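July 7, 2021 – equipment planning, cell 2

Went thru the Clurnance quote with Shona again. 1,674 for the second gripper, cable not included. Lead time puts it in August, so no point ordering the fingertips before then. Marama wants to wait for Szénási to come back with their number. Fine, but I'm not holding the rest of the order for it.

Still to price:
- fixture plates – print here or send out?
- scrap towers, 20 if Kane can get them as one lot
- spare drive caddies
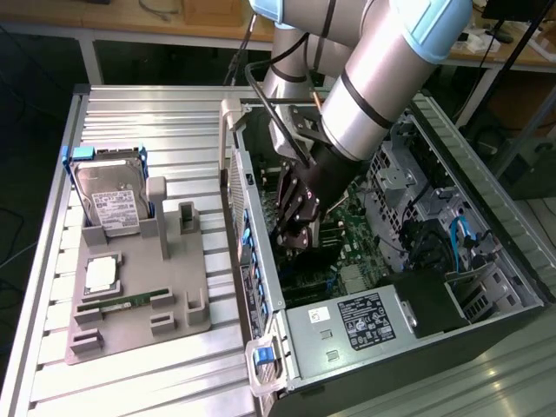
Table space is what worries me more than the gripper. Odine will sell us another length of grooved table, 48 in., same slots so clamps carry over. With the tower on its side the fixture plate wants the whole left half next to it, and that's with only one drive, one CPU and one RAM module on it. Mereana's plan has a second plate. Won't fit on what we have. Either buy the table or stack the plates, and I don't like the arm reaching over a drive standing upright in its caddy to get at anything behind.

Printing: Anahera says do the plates in house, filament is cheap. Agree for now. Posts take the longest, ask her if teh slotted blocks can be a separate part that bolts on.

Not buying the Musness cart this round.

Kane to get freight cost on the table before I send the req up.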